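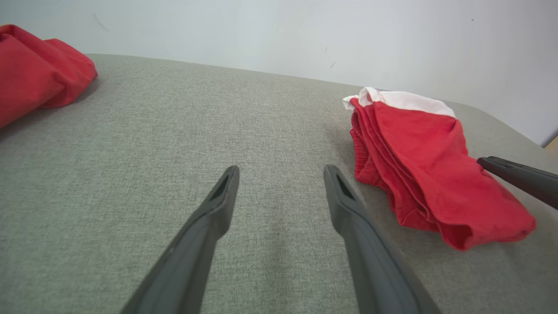
Red clothing on the padded surface used by the Wodton student robotics club for its folding project.

For release: 3/13/18

WODTON STUDENTS PUBLISH LAUNDRY ROBOT RESULTS, INCLUDING THE POOR ONES

Club questions whether household robots are as close as the adverts suggest

WODTON — The student robotics club at Wodton College has published the first full set of results from Kikero, its two-armed clothes-folding project, and is asking other school and college teams to do the same with theirs.

The results are modest. Over the term the club logged 147 attempts at folding a single item of clothing with the arms running on their own. In 46 of them the item ended up folded to a standard the students had written down beforehand. The rest were dropped, bunched, dragged off the bench or stopped by a student at the switch. Every attempt is in the log, which can be had from the club on request.

"We could have made a very nice two-minute film out of the 46," the club says in the introduction to its report. "We have all watched films like that. We would like to know how many goes it took to get them."

The project began as an entry for the Selvanayagam Cup, a regional contest for student teams building machines to do household jobs. This year's task is to take an item of clothing, fold it and leave it ready to be put away. Teams are judged on one run lasting no more than 60 seconds, and may choose their own garment.

The club believes both rules are too generous. A team that practises with one pair of shorts, laid down the same way each time, may do well on the day and still have a machine that is lost when handed a sock. Kikero itself has been trained mostly on red sports kit, and the students make no claim for it beyond that. When they tried it on a school shirt in February, they gave up after an afternoon.

How the project works

Kikero learns from people. A student guides the arms through a fold while cameras record what the grippers are doing, and the recordings are then used to train the software that later runs the arms alone. By the end of term the club had collected 1,212 of these guided folds. They were made by members working in pairs at lunch and after lessons, and the report says plainly that some pairs were much tidier than others.

The club used a padded bench for the work after trying a bare desk, where thin fabric proved hard for the fingers to get under. The soft top gives a little when a finger presses down. It also means that the results may not carry over to a harder surface, and the report lists this among the things it cannot answer. 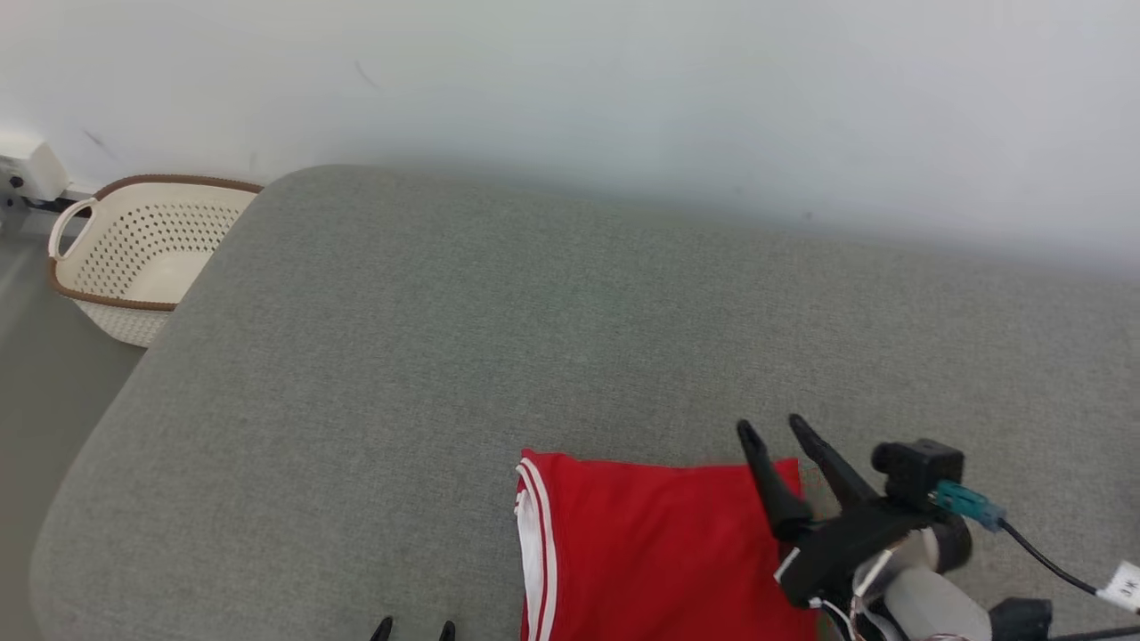
Cameras are the other weak point. The students found that small changes in how a garment was laid down mattered more than they had expected. Turning a waistband a few degrees was enough to spoil an attempt, even where a person would hardly have noticed the change. More guided folds helped up to a point. The last few hundred made little difference that the club could measure, and members still disagree on the reason. One group puts it down to untidy examples. Another thinks the software is too small for the job. The report prints both views and does not pick between them.

Doubts about the wider claims

The report is blunt on the subject of cost in hours. Even leaving out the building work, the time spent guiding, checking and starting again would have folded the college's lost property many times over. The students do not think this makes the project a waste. Several joined with no experience of programming and can now wire a gripper, find a fault in a cable and read a training log. They do think it should make people careful when they are told that a robot will be doing the ironing in a year or two.

"Our machine can fold one kind of thing, on one bench, a bit less than a third of the time," the report says. "If somebody shows you a better one, ask what else it can fold, and who was standing next to it."

Clerkico, the local parts supplier that lent the club its spare motors and cables, had no say in what was tested or written. The club asked for that to be put in writing before it accepted the loan.

What the club is asking for

In a letter sent with the report, the students have asked the organisers of the Selvanayagam Cup to make three changes for next year. Teams should have to fold a garment they have not seen before. Each team should make several runs, with all of them counted. And each entry should come with a log of practice attempts, including failures, open to anyone who wants to read it.

The club has not yet had a reply. It will enter this year's contest under the present rules and accepts that it may well lose to a team with a better rehearsed pair of shorts.

Work on Kikero goes on in the meantime. The next stage is to repeat the tests with the bench moved and the clothes laid down by people who are not in the club — the students expect the score to fall, and say they will publish it if it does.

Visits

Schools and colleges running similar projects are welcome to bring a group to a club session. Visitors may bring their own clothing for the robot to attempt, clean and without zips or buttons, please. The arms are run only with a club member at the stop switch, and visitors will be asked to keep their hands off the bench while they are moving.

About the club

The Wodton student robotics club is open to all students at the college and meets during term time. No previous experience is needed. Kikero is its first project with two arms.

Requests for the report, the full log or a visit should be sent to the robotics club, care of the main office, Wodton College.

Ends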